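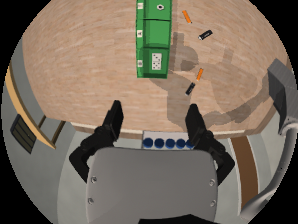
Gripper view of the simulated work cell, with the green unit and small cylinders on the tabletop.

How to budget for a bench-top gripper arm

Departments applying under the Zamani equipment program should complete these steps before requesting a quote. Applications close in November.

Step 1. Write down the task. State what the arm must pick up, and measure the smallest item.

Step 2. Model the cell. Test the layout in simulation before any hardware is ordered. 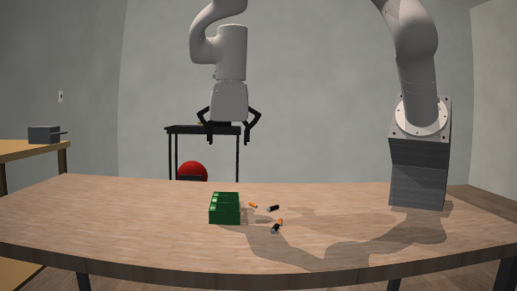
Record the table size and the clearance needed for each arm. A second arm requires its own budget line, including mounting.

Step 3. Obtain 2 quotes. Drillia and Brusow are both on the supplier panel. Ask each to list fingertips separately.

Step 4. Set aside $1,000 for spare parts and 5 per cent of the total for freight. Enter both amounts on Form 51.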